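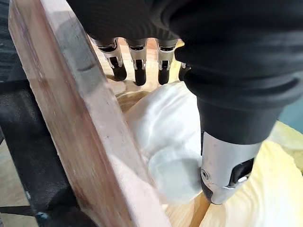

Setting Approach Height and Finger Pre-Shape for Cloth Grasping

This guide is intended for operators and developers who use the Kemeys planning package with a multi-fingered hand. It covers the two settings that most often need attention when the target is soft: the height at which the hand stops before closing, and the amount of curl the fingers hold during the approach. Readers should have completed hand-eye calibration before they begin.

Before You Start

Confirm that the Kemeys planner and the Zunus viewer are running on the same workstation. Open the wrist camera stream in Zunus and check that the fingertips appear in view. If the hand hides part of the outer finger, use the joint readings for that finger and do not estimate its position from the picture.

Step 1. Mark the Cloth Region

In Zunus, select Region, then draw an outline around the cloth to be grasped. Where two fabrics lie close together, outline only one. Pale fabric on light wood gives weak edges, and the automatic outline may spread onto the work surface. Correct it by hand before saving.

Step 2. Add Fixed Obstacles

Enter every rigid item near the cloth as a collision body. Planks, clamps and vise frames should be entered as boxes. A hard object under the cloth, such as a lid or disc, should be entered separately and given its own top height. The planner treats cloth as passable and will otherwise send a fingertip into whatever lies beneath it.

Step 3. Set the Approach Height

Set approach_height to 30 mm above the highest fold. Run the approach at low speed and stop. The fingertips should be over the cloth without touching it. Lower the value in steps of 2 mm until the gap is suitable for the fabric in use.

Step 4. Set the Pre-Shape

Load the pre-shape named soft_curl. It bends the fingers slightly and keeps the tips pointing down, so that folds can gather between them as the hand closes. Fully straight fingers tend to push the cloth flat.

Step 5. Close and Check

Set the closing time to 700 ms and run one grasp. Review the joint current plot in Zunus. A sharp rise on a single finger usually means contact with something rigid, in which case return to Step 2. A slow rise on all fingers is normal for cloth.

Saving the Settings

Save the profile under the fabric name and the station number. Profiles saved without a station number are not loaded at startup. Changes to shared profiles must be approved by Noemi Guerra before they are released to other stations. Requests received by noon on Thursday are reviewed the same day.

Contact: Natalina Monti, Software Documentation, Flanwood, Cidville | Copyright Flanwood. All rights reserved. | Back to top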